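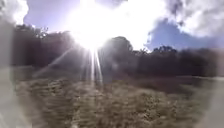 Direct sun remains the hardest condition for the row-end detection method, and most of this reporting period went into it. The method has to tell a driverless mower where the open grass stops and the trees or fence begin, using color cameras only. When the sun stands above the tree line the way it does here, the grass at the bottom of the view and the canopy at either side still carry enough contrast to be told apart, but the stretch of horizon under the glare is washed out and the rays run down into the dry grass. Our earlier detector treated those bright streaks as edges on the ground. The version delivered at the end of this period mostly does not.

Progress report, second period
Project: Camera-based boundary finding for autonomous mowing
Test site: Cleltovville
Prepared by: Arnout Claeys
Submitted: May 28, 2019

1. Work done

The plan for this period listed three tasks: collect drives under difficult light, retrain the boundary detector, and connect the detector to the speed controller on the test mower, Wanton. The first two are finished. The third is working on the bench and has been tried in the field at walking speed only.

We recorded 138 drives at Cleltovville. A drive starts at the field gate, crosses the open grass toward the trees, and ends when the safety operator stops the machine. Of these, 23 had the sun within the view of the front camera for most of the run. We had hoped for more, but the spring was cloudy and the low-sun hours are short. The remaining drives cover overcast sky, broken cloud, and side light.

Labeling was done in-house with the Isix tool. Labelers draw one line where the grass ends. In the first period we asked them to draw that line across the whole width of every picture, including places where glare hides it. Two labelers given the same picture often disagreed by a wide margin in those places, and the detector learned from whichever guess it was handed. We changed the instructions in this period. Labelers now mark hidden stretches as unknown and leave the line out. The older labels were redone to match, which took longer than planned and pushed the retraining back.

2. Method

The detector splits the view into narrow upright columns and predicts the height of the grass boundary in each one. The new part is a second output for each column, which says how far the prediction should be trusted. Columns marked unknown by the labelers are used to train the second output and are ignored by the first.

Wanton keeps a short memory of boundary positions from earlier in the drive. When a column reports low trust, the controller fills the gap from memory, corrected for how far the wheels have turned. If low trust lasts longer than the memory can cover, the mower slows down, and then stops. It does not steer on a guess.

We also tried two simpler fixes. Lowering the camera exposure brought back some detail near the sun but turned the backlit trees and the shaded grass at their feet into a single dark area, and the detector then placed the boundary too close to the machine. A sun visor helped when the sun was high and did nothing when it was near the treetops. Both were dropped.

3. Results

All results are from drives held back from training. On the low-sun drives in that set, the first-period detector caused 70 false stops or false turns. The new one caused 10 on the same recordings. Most of the remaining errors come from ground streaks that lie nearly parallel to the mowing direction and look like the edge of a cut strip.

In even light the two detectors perform the same, so the added output does not seem to cost anything in easy conditions. We did not see a case in the recordings where the new detector missed a real boundary that the old one found. The test set is small, and I would not put that forward as a safety claim.

Large single trees that stand clear of the row behind them are handled well. Haze on the lens is not. Pale patches at the sides of the view lower the trust score over a wider area than they should, and the mower slows down when it has no need to. Cleaning the lens before each drive reduces this, but a working machine will not get that kind of care.

4. Problems and delays

The wheel encoder on the left side of Wanton failed during field work and the replacement from Hollmann arrived late. Drives recorded with the faulty encoder can still be used to train the detector, but they cannot be used to test the memory step and have been taken out of that set.

Bench tests of the controller showed a short delay between a drop in trust and the start of braking. At walking speed it makes no practical difference. At full mowing speed it would, and we will not raise the speed until it is fixed. The cause is in how camera messages wait in line on the onboard computer. A patch is being written.

5. Spending

Staff costs are in line with the budget. Labeling ran over because of the redone labels. Travel to the test site came in under. We ask to move the unused travel money to the labeling line and will send the form separately. No change to the total is requested.

6. Next period

Field tests of the detector and controller together will continue at walking speed until the delay is fixed, then at increasing speeds with the safety operator on the remote stop. A second round of low-sun drives is planned for August, when the grass is at its driest and its color is furthest from what the detector was first trained on. We will add pictures with dirt and smears on the lens to the training set and label them under the same rules.

We would also like to test at a second site with fences in place of trees. A landowner has given verbal permission, and the written agreement is still open. If it is not signed before the August drives, the fence tests will move to the following period.

The labeled recordings and the test scripts are on the project server in the folder for this period. The drive log lists which recordings were used for training, which were held back, and which were removed because of the encoder.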